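How does a stamp print?

Have you ever wondered how a rubber stamp knows what to print? It doesn't know anything at all, of course – it just has some bumpy bits and some low bits, and only the bumpy bits get inky! 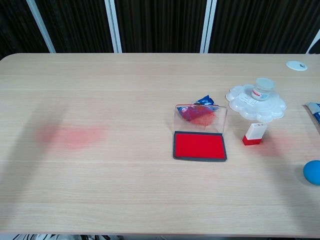 Ink is the other half of the job, and it has to go on thinly and evenly, or you end up with a big blot. Stampers often keep theirs in a pad with its own case, like the one open on the table, and shut it afterwards so the ink doesn't dry out. Press gently, lift straight up, and have a go on scrap paper first.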